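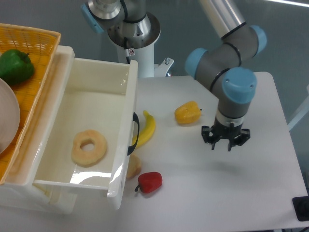
Figure 2. Arm with light blue joint caps and a black three-fingered gripper above a white table.

3.2 Materials and preparation of the pieced samples

The samples were made from plain-weave cotton of a single weight, supplied in bolt form by Stultside in April and stored flat until cutting. Two colours were used, a pale shirting and a dark brown print, so that the position of each seam could be read from the front of the block as well as from the back. Half of the cloth was washed, line dried and pressed before cutting. The other half was cut as supplied, with the factory finish still in it. No starch was applied to either half.

All blocks were of the same pattern, a square set on point inside a larger square. This unit was chosen for its bias edges. In a block made only of squares and strips, every cut edge runs along the grain and the cloth stretches very little under the presser foot. The corner triangles of the on-point square can be cut with the bias on the long side or on the short sides, and the choice affects how far the finished block departs from its intended size. Both cuts were included in the trial.

Cutting was done with a rotary blade and an acrylic ruler. The blade was changed at the start of each bolt. Triangles were cut in pairs from squares, and their points were trimmed before sewing so that the edges could be lined up without pins. Pieces that showed a pulled thread or a visible slub within the seam allowance were set aside and replaced from the same bolt.

3.3 Sewing and pressing

Blocks were sewn on a domestic lockstitch machine fitted with a straight-stitch plate and a quarter-inch foot. The thread was a fine two-ply cotton in both needle and bobbin. Stitch length and tension were set on scrap cloth and then left alone for the whole series. Opposite triangles were added first, the unit was pressed, and the remaining pair was added afterwards.

Two pressing methods were compared. In the first, the seam allowances were pressed to one side, towards the dark cloth. In the second they were pressed open. A dry iron was used throughout, set down and lifted without sliding. Each block was left to cool under a flat wooden board before it was handled again.

The full series came to 2,000 blocks. These were sorted by cloth treatment, triangle cut and pressing method, and given a number in pencil on the back of the centre square.

3.4 Measurement

Each block was measured along its four sides and both diagonals, giving 6 readings per block. Readings were taken with the block face down on a gridded mat, without pulling or pinning. A block was recorded as out of square when its two diagonals differed by more than the width of one grid line. Seam bulk was measured separately with a thickness gauge at the points where two seams crossed.

The washed and unwashed groups were treated separately in the analysis, as their starting dimensions after pressing were not the same. Results for the four sides are given in Section 4.1 and those for the diagonals in Section 4.2.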